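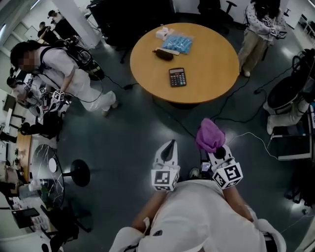

Einführung in die Robotik, Übungsteil
Skript zu Einheit 6: Handgreifer-Set »Grindonon« im Vergleich
Dozentin: Chanida Srisuk
Stand: 9. November 2018

1. Worum es geht
In dieser Einheit beurteilen wir ein Produkt, das man kaufen oder mieten kann. Das Set Grindonon der Firma Timstead besteht aus zwei Handgreifern, zwei Markerwürfeln und einer Software für die Auswertung. Die Bewegung der Hand wird aufgezeichnet und später auf einen Roboterarm übertragen.

2. Preise
Kauf: 1565 Euro pro Set
Miete: 1000 Euro pro Semester, Einweisung inbegriffen
Das Angebot von Ulon aus dem Oktober liegt im Kursordner. Bitte vergleichen Sie beide Angebote selbst, die Garantie ist verschieden formuliert.

3. Markerwürfel
Die Lage des Greifers wird aus den schwarz-weißen Mustern berechnet. Dafür muss wenigstens eine Seite des Würfels gut sichtbar sein. Wenn man das Handgelenk stark dreht, verdeckt der Unterarm den Würfel, und in der Aufnahme entsteht eine Lücke – im Protokoll steht dann »lost«.

4. Weiche Gegenstände
Tücher sind schwieriger als feste Dinge. Ein Tuch hat keine feste Form, und die Spitzen fassen oft zwei Lagen auf einmal. Herr Khương empfiehlt, zuerst an einer Ecke zu greifen. Bei Tüten aus Kunststoff hatte die Gruppe von Thiện Triệu ähnliche Schwierigkeiten.

5. Meine Bewertung
Das Gewicht finde ich angenehm, auch nach längerer Arbeit. Weniger gut ist die Anleitung: Das Kapitel über die Kalibrierung ist sehr kurz und man muss es mehrmals lesen. Der Kundendienst antwortet freundlich, aber langsam.

6. Aufgabe
Schreiben Sie auf zwei Seiten, ob Sie für ein kleines Labor Kauf oder Miete empfehlen. Abgabe bei Lucinda Okafor, Fragen zur Software bitte an Bình Tăng.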